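データ一覧 > 食堂・厨房 > Joltport 食器回転記録

# Joltport 食器回転記録

社員食堂 Joltport で使われた食器の貸出と返却をまとめた表データです。整備は Renato Vergara、現場での記入は Domingo Paredes が担当しました。最終更新は2024年1月23日です。

## 内容

- 行数:1156
- 列数:17
- 形式:CSV(UTF-8、カンマ区切り)
- 期間:12月の営業日のみ

1行が1回の返却に対応します。`item` は食器の種類、`rack` は返却先のラック番号、`shift` は早番か遅番かを表します。`rack` が空欄の行は、番号の記入がなかったものです。

カップと小鉢は同じラックに入ることがあるため、種類の判定には `rack` ではなく `item` を使ってください。木の天板に置いた灰色のラックは格子の目が菱形で、小さな白いカップが横倒しで入っています。
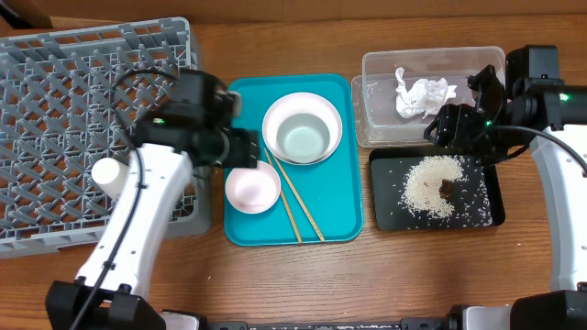

## 前処理

元の記録は紙の帳票です。入力後に重複行を除き、時刻を24時間表記にそろえました。品名の表記ゆれ(「湯のみ」「湯呑」など)は `item_raw` に残し、統一後の値を `item` に入れています。破損の報告は76行あり、`broken` が1になっています。

## 既知の問題

- 遅番の時刻は5分単位に丸められている
- `note` に改行を含む行があるので、読み込み時は引用符の処理を有効にすること
- 別棟 Escobar の食器が混ざった行は `site` で除外できる

## 利用条件

社内での集計と研修に利用できます。再配布する場合は Vergara まで連絡してください。修正の提案には、該当する行番号と帳票の番号を添えてください。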